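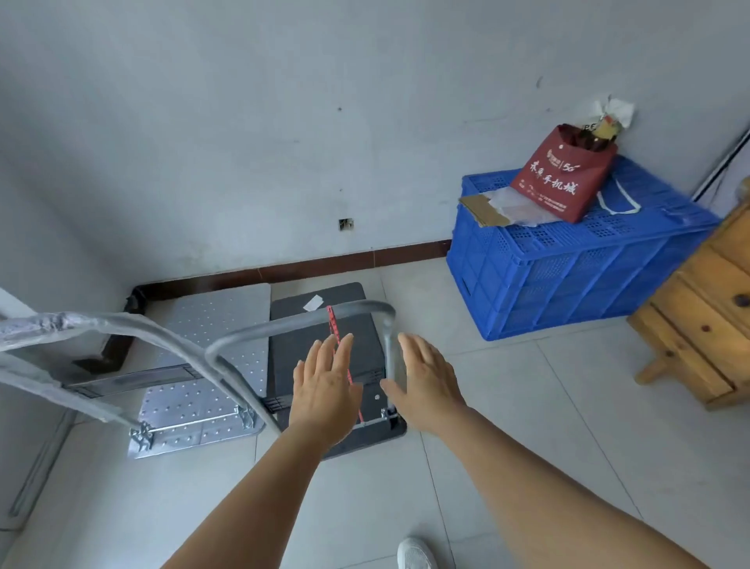

July, 4:10 pm

Second afternoon with the Pralon trial kit. So far I like it! The headset is light enough that I forgot I had it on, and Craig got 17 clips of the folding hand truck out of me before the battery warning (the red strap makes a nice landmark, the gray handle against the gray tile not so much). Their hand tracker comes back with the clips and it's good on bare fingers spread wide, worse once a thumb goes behind the tubing - Seraina flagged that on the Plusdale set too.

Pricing is by upload, 210 clips in the starter plan, and I think we'd burn through that in a week if Blair's arm is going to learn both carts. Munro quoted us more clips but no tracker.

To do: redo the handle grabs slower, left hand first. Ask Pralon if the export can skip the preview files, my drive is at 77 percent. Magnus wants the crate moved farther right before the next round.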